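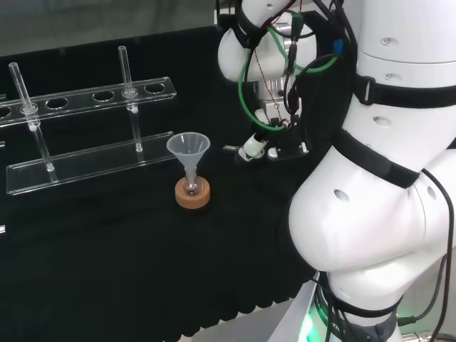
**noemi_s** · 20/01/2025

Right, I need opinions. We're teaching an arm to handle glass tubes in a clear rack and I've been doing all the demos by remote control. I've got 200 now and my wrists hate me. Would I be better off just grabbing the arm and guiding it by hand?

**karon_fan**

By hand, every time! You feel the tube touch the hole, so you stop shoving. With a remote you only find out when something goes crunch.
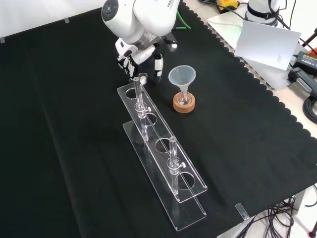

And it's so much quicker to learn. I had my nephew doing tidy demos after 6 goes (he's better than me, annoyingly).

**mirko_b**

Have to disagree. If you're holding the arm, your own hands end up in the camera view, and they won't be there when it runs alone. Stick with the remote, slow it right down, and bin the wobbly ones. I threw out 31 last August and the rest trained far better.

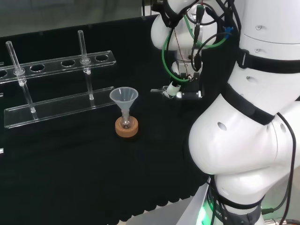

**Sub-topic: clear glass and cameras**

**noemi_s**

Fair point about hands, Mirko. My other headache is that everything's see-through. Black cloth underneath helps the edges show up, but I still misjudge depth on the holes. Anyone else?

**waaka_ben**

Yep, same! I watch a side view while I'm steering and mostly ignore the one from above.

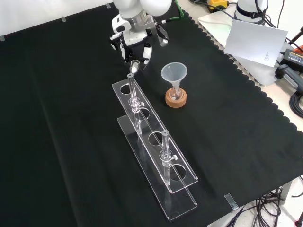
**karon_fan**

How many demos do you need before it's worth training anything?

**mirko_b**

Start at 50 clean ones, see where it fumbles, then record more of just that bit. Khoa went straight to 3,000 and half of them taught it the same bad habit.

**karon_fan**

Still say by hand, but I'll try your slow remote thing tonight.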